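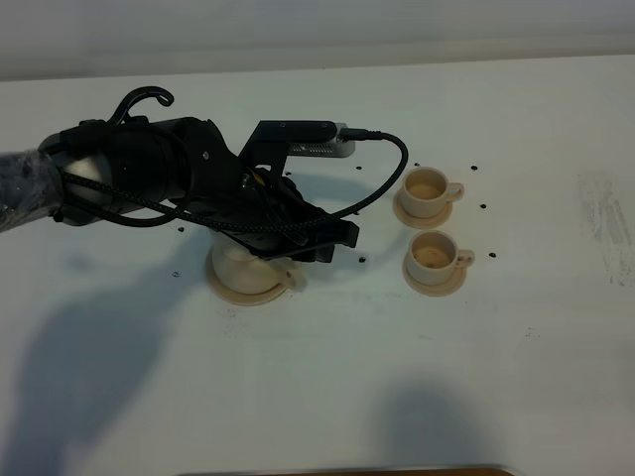

Gandico Cups and Saucers

Version of 15 September 2022

Gandico covers one activity: handling cups and saucers on a white tabletop. There are 300 short recordings, split as follows.

Bonden: 158 recordings, one large cup and its saucer
Arik: 106 recordings, cups of mixed sizes
Gape: 36 recordings, saucers only

Each folder has a file called notes.txt with the crockery used and the order it was set out. Cups were washed between sessions and checked for chips — a chipped one was taken out of the set.

Known problems

Pale glazes are hard to tell from the tabletop in bright light. In 7 of the Arik recordings the notes give the wrong saucer. Corrected notes are planned for October.

Please keep the folder names as they are — the index file depends on them.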